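# Best way to sort a big bin of mixed household odds and ends?

Posted in **Home & Tidying** by Vitalii Moroz, 25 October 2024

We moved into our flat at Londgate in March and I am still finding things in the wrong rooms. Bath stuff in the toy box, cups under the bed, empties behind the sofa, you name it. So I've started throwing everything homeless into one large grey bin, and I go through it at the end of each week.

I love having one place for it all! The floor is clear and my son thinks it's a treasure chest. My trouble is the next bit. I tip things in happily and then stand over it with no idea where to begin, and half of it goes back in for another week.

Two things I'd like to know. Do you sort by room or by what the thing is made of? And how do you clean the bin itself? Mine has got scuffed along the inside walls and the bottom has gone patchy.

I have 24 minutes on a good evening before bath time, so nothing that takes a whole Saturday, please.

---

### Ihor Didenko

Oh, I can help with this one, I do it all the time and I really enjoy it (my wife finds this very funny).

Sort by where it's going next. Forget what it's made of, apart from the recycling. I put four boxes on the floor next to the bin and label them with masking tape: kitchen, bathroom, toys, out. Then I pick up whatever is on top and it has to go in one of the four before I touch anything else. No putting it down "for a second". That was my big weakness and I still catch myself doing it.

A small load is by far the nicest to do, so try not to wait until yours is full. With just a few things spread over the bottom you can see every one of them, and you'll be done before the kettle boils. A typical lot for me would be a pink plastic cup, a blue drinks can, a green action figure, a lime-green bath pouf and a yellow-orange building block. Cup to the kitchen, can to out, figure and block to toys, pouf to the bathroom. Lovely!

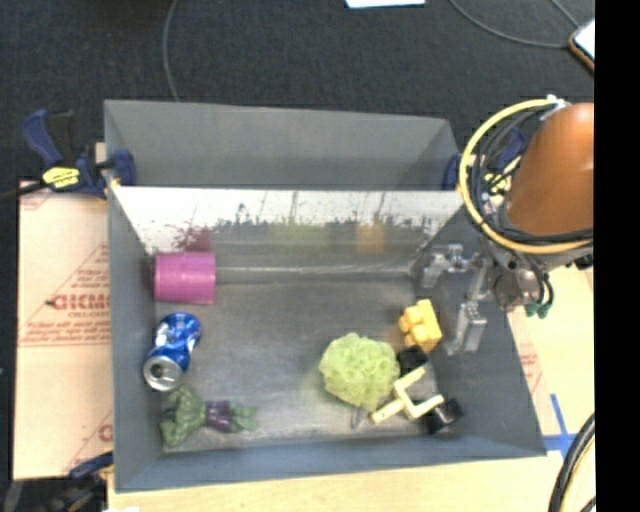 #### A few extras that have helped me

- **Cans first.** Any dregs will end up on everything else. Tip them out in the sink, rinse, and put them straight in the recycling.
- **Bath poufs** want a good look before they go back. If yours smells musty or has gone slimy in the middle, throw it away. If it's fine, rinse it well, squeeze it and hang it by its cord somewhere airy.
- **Plastic figures and blocks** can have a soak in warm water with washing-up liquid. Use an old toothbrush between the studs. Leave out anything with batteries or stickers.
- **Carry the boxes out the same evening.** I once left mine in the hall for 13 days and we all just started living around them.

For the bin, I use warm soapy water and a soft cloth, then a paste of bicarbonate of soda on the marks. Rub gently. Dark rubbed-on marks often lift off beautifully, but real scratches are there for good and I wouldn't chase them. Dry it properly before you fill it again.

Do let us know how you get on, I'd love to hear!

---

### Prokopenko

Get a smaller bin. We swapped ours for a washing-up bowl and now it fills up so fast that we have to deal with it.

Wouldn't use bicarb on anything shiny, it can dull it. Test a corner.

---

### Fillora

Agree with Ihor about going by room, but let your son do the toys! Mine is 4 and she races me. I set the kitchen timer and she fishes out everything that's hers, and by the time it rings there's hardly anything left for me. She even tells me off if I put a block in the wrong tub.

We don't bother with labels, she can't read them yet, so I drew a bath, a cup and a teddy on bits of card. The teddy looks more like a potato but it works a treat.

Not sure about the scuffs, sorry. Ours has plenty and I've stopped noticing them.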